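The Bridholm table bowl: do you need one?

Every summer somebody decides we have been eating off the wrong things. Last July it was boards. This July it's the small bowl, and Sullex would like you to own a good many of them.

The idea behind the new Bridholm range, as far as I can make out from the leaflet, is that a supper table looks better when everything on it is in its own little dish. Olives in one, salt in another, butter in a third, and a spare for the stones. The leaflet calls this "grazing". My mother called it washing up.

Marcelino Vieira, who buys for the Sullex shops, was good enough to answer my questions by telephone. He says small bowls are selling faster than dinner plates and that people pick them by colour. I asked how many a household of two could sensibly use. He said six to begin with. I asked what came after the beginning and he laughed, and told me there was a set of 12 with a lid for every bowl. The lids are sold separately.

I don't dislike small bowls. I have one that I crack eggs into, and it has earned its place. What I object to is being told that a drawer full of perfectly good ramekins has gone out of date. They hold the same olives.

Then there's the matter of two colours on one bowl. Bridholm makes a good deal of this: one shade inside, another round the rim, so that you can "build a conversation" across the table. Hilkka Seppälä wrote in after the last issue to say she had tried it with bowls from three different makers and it looked like the bring-and-buy. She has gone back to white. I would add that pale insides are hard on anyone who serves beetroot, and the leaflet says nothing about beetroot at all.

The table itself gets a page too. We're advised to leave off the cloth and choose a plain surface in a "quiet, dusty" shade. The Aigner paint people have a chart of these, with 44 shades on it, and I defy anybody to tell the first ten apart after tea. Still, I'll grant that a small bright bowl does show up well on a dull pink-beige top, better than it would on my pine.

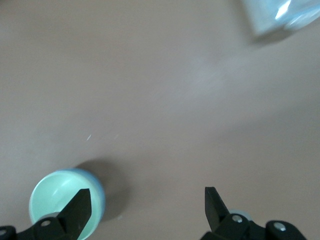

Mint inside, sky blue at the rim, on a plain matte top.

It's a pretty enough pairing, and I can see why someone would carry one to the till. Whether they would carry six is another question. My advice is to buy one, use it every day for a month and see what ends up in it. If it's keys, you have your answer.

Readers who have lived with a full set for longer than that are invited to write in, especially about stacking. Please say what you keep in them and where you put them afterwards. Replies to the usual address, and kindly no more leaflets.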